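The sink in the back room

Print this post E-mail this post

I spent most of Tuesday on the back room, the one between the kitchen and the side door. When we rented the place I thought of it as a laundry room. Since then it has turned into the spot where everything lands that has no home upstairs.

The sink was the job I kept putting off. The water here is hard, and chalk builds up at the base of the faucet and in a ring around the drain. I used to buy a spray for it, but a jug of plain white vinegar from Zeng, the grocery on the corner, costs less and does the same work. I soak a rag, wrap it over the chalk and leave it for 17 minutes – the length of the radio show I listen to – and then go over it with an old toothbrush. The drain gets baking soda first and hot water after. 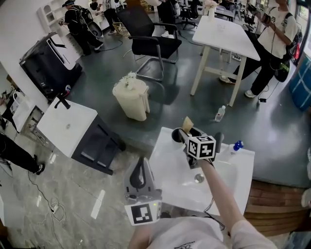 The white sink, with the tall table and the flowers behind it.

I want to keep the tall white table. It is the right height for folding, and I can stand at it without my back complaining. The vase stays on it too. My sister thinks flowers are wasted in a room like this, but I am in there more than I am in the living room.

The office chair is harder to decide on. It was bought for the desk upstairs, and then the desk went to Urgate when my niece moved there in August. The chair is fine to sit on while a wash finishes. It also takes up floor I could use for a drying rack, and the rack I have in mind holds up to 4 loads, so one of them will have to go.

Next is the floor. The dark part hides dirt well and the marble pattern shows every drop. I mop both with the same bucket, dark part last. After that I'll sort the little wooden shelf unit and find out what is on it that we still use.

Print this post E-mail this post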